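The second life of a cotton bag

Cotton tote bags are cheap to print, hard to wear out and difficult to dispose of well. In Mekville, where single-use plastic bags left the shops several years ago, the tote has become the default household container. Cheng-en Chung, a textile engineer at the Ramden sorting depot, has spent two years working out what happens to them afterwards.

His records cover 2807 bags received through kerbside textile collection. Of these, 2492 were structurally sound, with intact side seams and both handles attached. Most had simply been surplus to the owner.

Where the bags fail

The remaining bags failed in predictable places. The handle joint carries the whole load across a small stitched area, and a box stitch with a diagonal cross outlasts a single bar of stitching by a wide margin. Base seams come next. A raw edge inside the bag frays with washing until the stitch line has nothing left to hold.

Fabric weight matters less than buyers assume. A tightly woven light canvas with bound seams will usually outlive a heavy, open weave with poor stitching. Chung's advice is to turn the bag inside out before looking at anything else.

The trouble with ink

Printing decides what can be recovered. Mechanical recycling shreds the cloth and pulls it back into fibre, and a thick plastisol print does not shred cleanly. It breaks into flakes that travel with the cotton and cause faults in the new yarn. Water-based inks soak into the fibre and give less trouble, although the colour remains.

At Ramden, 564 bags had prints large enough to need cutting out by hand. The offcuts went to a rag merchant in Jaltitstead at a low price. Plain white knits, such as polo shirts, are worth more per kilogram once buttons and collars have been removed.
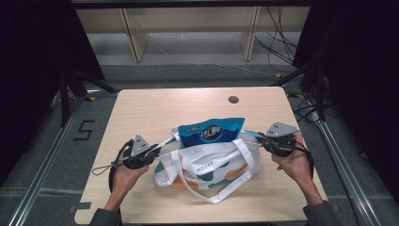 A printed canvas tote and, in the second photo, a white piqué polo shirt.
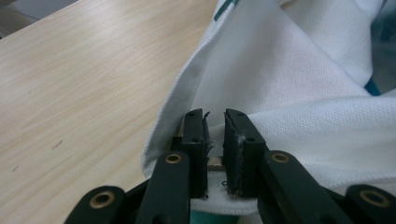 Repair before recycling

Chung now sends bags with minor damage to Hung, a small mending workshop that replaced handles on 501 of them last year. The work takes a few minutes on an industrial machine. Webbing is the main material cost, and the workshop cuts it from bags that are past saving.

Washing is the other variable. Cold water and line drying limit shrinkage, which pulls unevenly at the seams when the body and handles are cut from different cloth. Tumble drying on high heat also cracks thick prints. A bag used for loose vegetables needs washing every few weeks, and one used for packaged groceries can go a good deal longer.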